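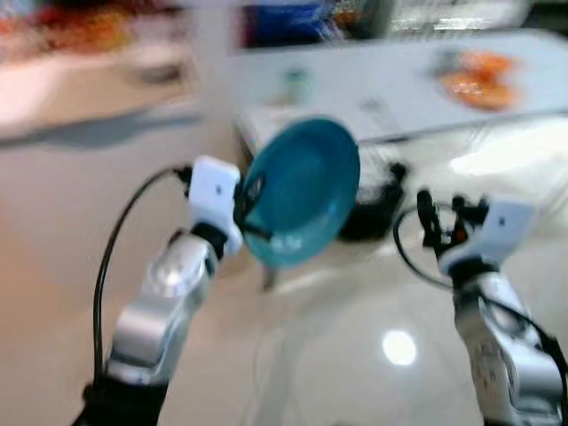

grout_line
Slip on the left side again, or did the arm let go by itself? Those are two separate problems and the log should tell you which.

narnville_nights
Let go by itself. To recap for anyone joining: two-arm table clearing at our Vallport site, software is Ojala. The left gripper opens while the base is still turning and the dish goes on the tile. It has happened on both plates and bowls. The log shows an open command with code 1215 right before each drop. No stop was pressed.

tarkdale_tech
1215 on our unit was a cable fault. The cable to the gripper was pulling at the connector when the elbow folded. The controller lost the gripper for a moment and sent it to its default, and the default was open.

narnville_nights
Cable was replaced in May. I did the wiggle test this morning and got no dropouts. I also slowed the base turn and it still let go.

Forks and mugs are fine so far. The fault only comes up on carries away from the table, never on the pick.

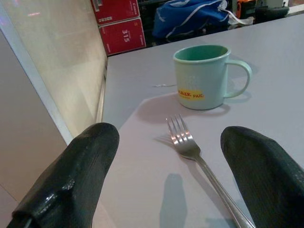 I ran the pick routine with the base parked and could not get 1215 to show up once. So I think it needs the base moving.

grout_line
Then I don't buy the cable. Check the grip timeout. Ours shipped at 600 ms and any delay on the network while driving would trip it. Raise it and see.

tarkdale_tech
Please don't just raise it. You would be hiding a bad connection. A wiggle test by hand is not the same as the arm folding under load. And whatever the cause, the default on lost signal should be hold, at least for dishes.

grout_line
Hold is not always the safe choice. If it has somebody's sleeve I want it to open.

Iara Pereyra
You are both partly right. Hold position with the force turned down is what we use. It keeps a plate and a person can still pull free. Keep people out of the turning area until this is fixed – broken dishes on tile are a cut hazard too.

narnville_nights
OK. Turning area is taped off and I'm only using the melamine set for now. Plan for tonight:

1. Left arm carry with the base turning, timeout unchanged, logging on.
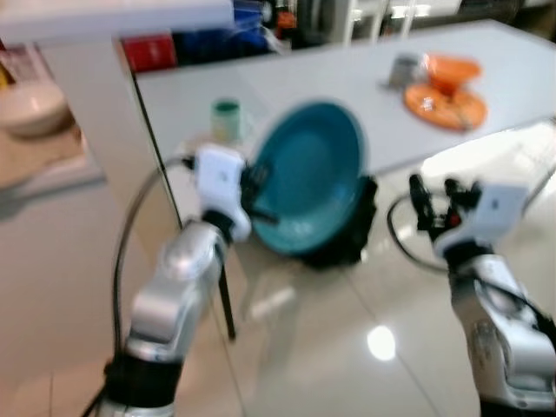 2. Same carry with the left and right gripper cables swapped. If the fault moves to the right arm, tarkdale_tech wins.

3. Timeout raised, original cables back, for comparison only.

I'll post the logs when I have all three.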